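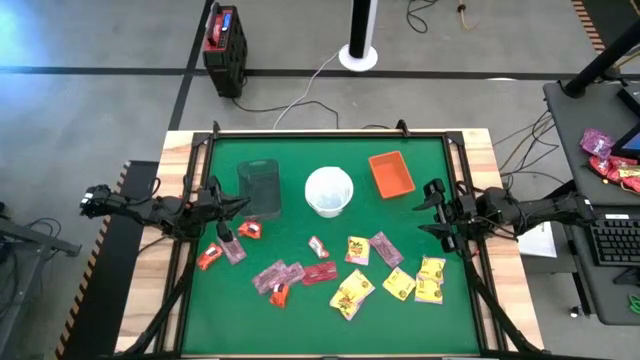

I said in June that I'd believe in the two-arm build when it sorted a table of snack wrappers without help. It's February 4, 2024 and I'm still waiting to believe. The workshop has sunk £578 into this one, not counting the arms, and the job is three containers and a mess of purple, orange, red and yellow packets on a green top. My nephew is six and would want paying in packets.

**2/** The Dernari controller is fine. I'll give it that. It does what the manual says, at the speed the manual says. My quarrel is with Clatport, whose gripper page promises "any household item". Have they met a crisp packet? It folds, it slides, it catches the light and looks like a different packet.

**3/** Everyone keeps telling me it needs more practice runs. We've got 143. The Ninudel forum says 2,000 is the least you can get away with, and the same people said that about the last version, except then it was 500.
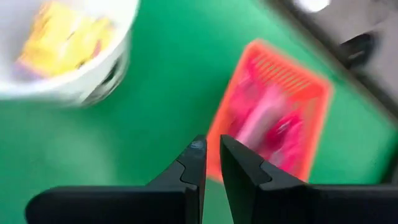

**4/** Also, "it got most of them" isn't a result. Which ones? Into which tub? From what starting layout? I've asked for a plain sheet of paper with hits and misses on it. So far I've been sent a graph with no numbers up the side.

**5/** Before anyone replies: yes, I know the Pumphrey lot have a video. It's 45 seconds long and has two cuts in it. Show me the bit between the cuts.

**6/** What I'd do next, if asked (I wasn't): one colour, one container, one arm. Leave the other arm switched off. Mix the packets up by hand each time, and have somebody who didn't write the code do the mixing.

**7/** I'm back in on Tuesday to redo the cable ties on the left arm. Happy to be proved wrong while I'm under there.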